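Ticket: Old movies stutter and lose sound on the Troditz box after the March update
Status: Resolved, leaving open a few days in case anyone else chimes in
Product: Troditz media player, with the Flonorel library app
Submitted by: account holder

First message

Hello there, and thank you in advance for reading all of this, because I do tend to go on. I have a big collection of old horror and mystery pictures, mostly black and white, that I keep on a drive hooked up to my Troditz box and watch through the Flonorel app. It has been a real joy for a long time! But ever since the March update, a good part of the collection will play fine for a little while and then start to stutter, and a bit later the sound drops out completely. The picture keeps going like a silent film. Charming for a minute, but you do miss the thunder and the screaming.

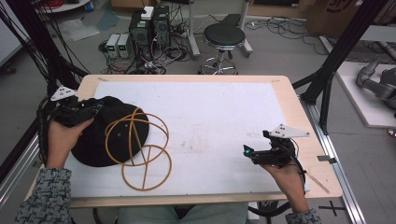
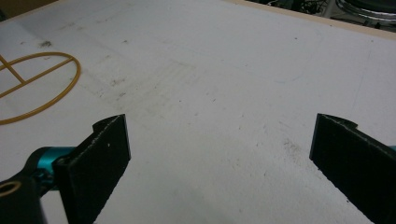 The library shows 2,131 titles in all, counting shorts, serial chapters and trailers. I haven't tried every one (I'd be at it until next winter), but the trouble seems to land on the older features, the ones I copied over from my Gouveia recorder years ago. The newer things all play without a hiccup, and so do the cartoons.

What I have tried so far:

Turned the box off and on. No change.
Unplugged the box for 30 minutes, the way the help page suggests. No change.
Swapped the cable to the TV for a spare one. No change.
Played the same movie file on my laptop. It played perfectly, sound and all, right through to the villagers and their torches.

That last one makes me think the files are fine and the box is the one having a bad day. I would dearly love to have this sorted before our Darnusmont movie night, where I bring the box along and we run a double feature with far too much popcorn.

Reply from support

Thanks for the detailed write-up, and for testing the file on another machine, which saves us a step. Could you open Settings, then Playback, and tell us what "Audio passthrough" is set to? Please also pick one affected movie, press Info on the remote while it plays, and let us know what it says next to Audio and next to Buffer.

Customer

Happy to! Passthrough says "Auto." I don't remember ever touching it, though I can't swear to that. I picked one with a mad doctor and a very unconvincing bat, and the Info screen says Audio: mono, and Buffer: 600. I then checked one of the newer movies to be helpful, and that one says Audio: stereo, with the very same Buffer: 600. So the buffer may be a red herring, but you folks would know better than me.

Reply from support

That's very useful. The buffer number is normal. The mono track is what we were looking for. After the update, "Auto" can hand older mono recordings straight to the TV in a form some sets don't handle well, and the player stutters while it tries to keep up. Please try the following:

1. Go to Settings, then Playback, and change Audio passthrough from "Auto" to "Off."
2. In Flonorel, open the menu and choose "Clear playback cache." Your library and your watched list will stay as they are.
3. Restart the box from the menu and play the same movie for at least 30 minutes.

Customer

Well, I did all 3 steps last evening and settled in with the mad doctor again. No stutter, and the sound held the whole way through! I was so pleased that I let it roll into the sequel, in which everybody has forgotten the events of the first picture, including the actor who died in it and is back as a different fellow with a mustache. Perfect sound there too.

One small thing. Clearing the cache seems to have mixed up my serials. The chapters of one jungle adventure are now listed alphabetically, so the hero is rescued from the crocodile pit well before he falls in. Is there a way to put them back in order without renaming each one by hand? My typing is slow and there are a great many chapters.

Reply from support

Glad the sound is back. For the serials, highlight the folder, press the menu button, choose "Sort by," and select "File number." Your older Gouveia recordings should have the number stored already. If a chapter lands at the bottom of the list, it is missing its number, and you can add one under Edit Details.

Customer

That did the trick for all but one chapter, and I fixed that one myself under Edit Details, feeling very clever indeed. The crocodiles are back where they belong.

May I make a suggestion while I have your ear? It would be lovely if the update notes mentioned the passthrough setting, since plenty of folks with old movies must have mono tracks and might go out and buy a new TV over this. I very nearly did!

Reply from support

We have passed that along to the people who write the notes. We'll keep the ticket open a few more days. If the sound drops again, just reply here with the title and what the Info screen shows.

Customer

Will do, and thank you again for being so patient with me. The double feature is on.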